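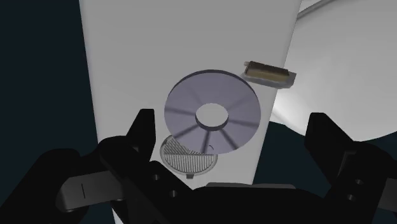
Wool and silk kimono: lining replacement after storage
Submitted to the Bretgate Textile Care Help Board, 2023-01-31. Our society maintains a small lending wardrobe for tea gatherings and dance recitals, and one of the garments, a lined silk kimono, has developed yellow-brown spotting along the inside of the hem and both sleeve openings. The outer silk appears unaffected. The lining was examined on a flat, light gray-white surface with a smooth, matte finish, and the spotting was much easier to see there than on the dark table used previously. The garment was last worn in September and has since been kept folded in its paper wrapper. We wish to know whether the lining alone may be replaced, whether the garment must be taken apart entirely, and whether it may be lent in the meantime. A quotation of $677 has been received from Tolentino Garment Restoration for the lining and hem, and a second quotation of $1187 from the Uden workshop, which includes full unpicking, washing of the panels and resewing. The difference is considerable for an organization of our size and guidance would be appreciated.

2 answers

Answer 1
Accepted by the person who asked

Replacement of the lining alone is possible and is regularly done. A kimono is sewn from straight panels with generous seam allowances, and the lining is attached along the hem, the front edges and the sleeve openings. A competent seamstress can release these seams and leave most of the outer garment assembled.

The question to settle first is whether the spotting has passed through to the reverse of the outer silk. Please ask either firm to open a short length of the hem and look. If the reverse is clean, the lower quotation would appear to cover what is needed. If it is marked, new lining placed against it may discolor in turn, and the fuller treatment should be considered.

Before accepting, obtain the following in writing:
What fiber the new lining will be. Polyester costs less but behaves differently from silk in damp weather, and the hem may begin to bag.
Whether the padded hem edge, if there is one, will be rebuilt to its present depth.
Whether the old lining will be returned. Batmont Costume Library asks for this as a matter of course, and the old pieces are useful for matching color later.

The garment should not be lent while the spots are untreated. Perspiration and warmth tend to make such marks worse, and they may transfer to the under-robe. Keep it apart from the other garments and replace the paper wrapper – the old one should be discarded.

Spot removers sold for household use should not be applied. Many leave a ring on silk crepe that is harder to treat than the original mark.

Answer 2

We had the same trouble with two garments and chose the complete unpicking. The result was satisfactory, although the work took longer than stated and one sleeve came back slightly shorter than the other. It was corrected without charge. I would advise recording all measurements beforehand, including the sleeve depth and the center back length.

I cannot comment on the prices. Also check the collar, as ours was stained there too.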